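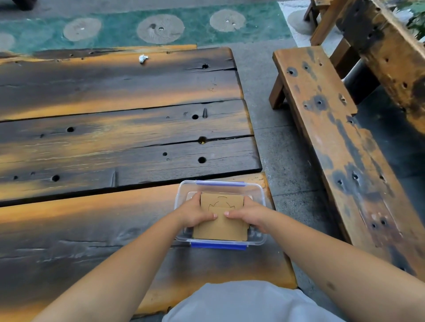

Cardboard in the food container, outdoor table. Faint gear outline near the top.

5/20/26 - Esotora clock, bench notes

It ran! 201 minutes on one wind of the weight, no nudging, no finger on the pendulum, and it only stopped because the weight reached the floor. I stood there grinning at it for a good part of that. The best run before today ended well before the weight was down, so I'm calling this a new machine, more or less, even though nearly every piece of wood in it is the same as it was in November.

What changed: the escape wheel arbor. I'd been blaming the pallets for months (see all my grumbling in the winter pages) and filing away at them, and the real trouble was a bend in the arbor so slight that I couldn't see it by eye. Trevor Marchand rolled it on the surface plate with a lamp behind it and there was the sliver of light, opening and closing once per turn. New arbor is from the straight stock in the Hamel tube, cut a little long, ends rounded and polished with the fine paper and then the felt. It drops through the bushings under its own weight now with a lovely soft click.

Pinion with 7 leaves is staying. I know the book says more leaves run smoother, and Hiba Atallah has said so too, twice, but the cherry one is so nicely worn in that I want to hear it for another month before I touch it. The wheel it meshes with is still birch ply and shows no fuzz on the teeth at all. I looked with the loupe before and after the run. The dark streak on one tooth is graphite and wipes off.

Graphite notes: less is better. Soft pencil rubbed on the pallet faces, then wiped with a dry rag. The powder gets everywhere, and on the first wheel it made a paste with whatever was left from the wax, so no wax on the teeth from now on. Wax on the frame is fine and looks terrific.

Beat: I can hear it is still a touch uneven, tick longer than tock. Shimmed the left foot with card and it got better, took the shim out and moved the crutch instead, better again. Leave the crutch where it is! I put a pencil line on the back plate so I can find that spot if it slips. Trevor thinks a small screw adjuster would save a lot of bending, and I agree, so there's a sketch of one on the facing page. Needs a brass thumb nut with some friction in it.

Glue test, Trinico against the old hide glue. Three butt joints of each in maple scrap, clamped overnight in the cool end of the shop, then broken over the vise jaw. Every Trinico joint took wood with it. Two of the hide glue ones did and the other let go clean along the line, but I'd let that pot get too thin and I don't think it's a fair loss. For the frame I'll use Trinico. For the dial I still want hide glue so the thing can be taken apart by whoever owns it after me.

Hiba came by with the dial veneer from Atoven and it's gorgeous, pear with hardly any figure, pinkish when you tilt it. She wants the numerals inlaid and I'd been thinking of ink. We laid a strip of holly across the pear and I was converted on the spot. It does mean learning to cut inlay pockets that small, so I'm going to spoil a fair bit of scrap first. She's lending me her little router plane.

Weight: still the jar of shot hung off the hook. Tried it lighter after lunch and the swing died down to almost nothing before the wheel stopped advancing, so there isn't a lot to spare yet. Once the thumb nut is in and the beat is even I'd like to try lighter again. Cord is fraying where it goes over the drum lip. Round that lip over.

Humidity in the shop was low all day, door open. Would love to see how it behaves in a wet spell, the big wheel is solid cherry at the rim and it's bound to move a bit.

To do
- ease the drum lip, new cord
- thumb nut for the crutch (brass bar is in the drawer under the lathe)
- practice pockets in pear offcuts, 20 before going near the dial
- fresh hide glue, thicker
- repeat the long run with the weight line let out through the floor hatch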